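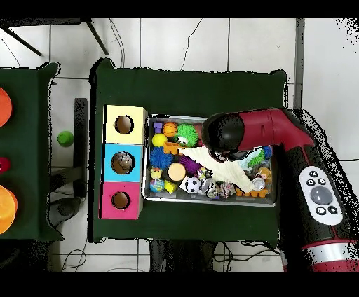

Television Discussion Board > Drama and Mystery > Renewals and Cancellations

Peltasex: no third season

Posted by mhorgan, 06/06/2025

The production company confirmed this morning that Peltasex will not return for a third season. The statement is two paragraphs long and thanks the cast, the crew and the town of Carroll, where the harbor material was filmed. It gives no reason for the decision. Members are asked to keep all discussion of the matter in this thread. Spoilers for both seasons are permitted below.

Mairéad Horgan, section moderator

callik_reader

Thank you for posting the notice. I regard the decision as a poor one. The second season ended with the ferry log still missing and Inspector Goner under suspension. The writers stated in May that the story had been planned for three seasons from the beginning. A company that accepts a plan of that kind should see it through or ask for a shorter one.

Tidewater12

I must disagree with the previous member. No company can be held to a plan if the audience has left. Our own episode threads drew more than 200 replies each in the first season. The finale of the second drew 12. The middle episodes were slow, and the subplot at the cannery took up time that belonged to the investigation.

callik_reader

Replies on this board are not a measure of the audience. Several regular members moved to the book section during that period, and the finale was released in a holiday week. The cannery subplot also explains how Goner's brother obtained the key. It could not have been removed.

Tidewater12

It could have been shortened. The key is explained in one conversation in episode four. I accept the point regarding the holiday week.

north_pier

A question for those who have read the novel. Does the book settle the matter of the log? I would prefer to know before I decide whether to watch the second season at all.

callik_reader

It does, in the last chapter, although the harbor master is a different character there and Goner is retired. The series departed from the novel after episode three of the first season. I would not treat the book as a substitute for the ending.

slowtrain

A petition has been opened and stood at 3000 signatures when I last looked. I have signed it. I do not expect a result, but a closing film of two hours would be a fair request.

Tidewater12

I would watch a closing film. I will not sign for a full season.

mhorgan

Members may mention the petition, but direct links to it are not allowed under the rules of this section. One post has been edited for that reason. North_pier, the first season can be watched on its own, as the murder case is resolved in its final episode. The question of the log is raised only after that.

north_pier

Thank you. I will stop there for now.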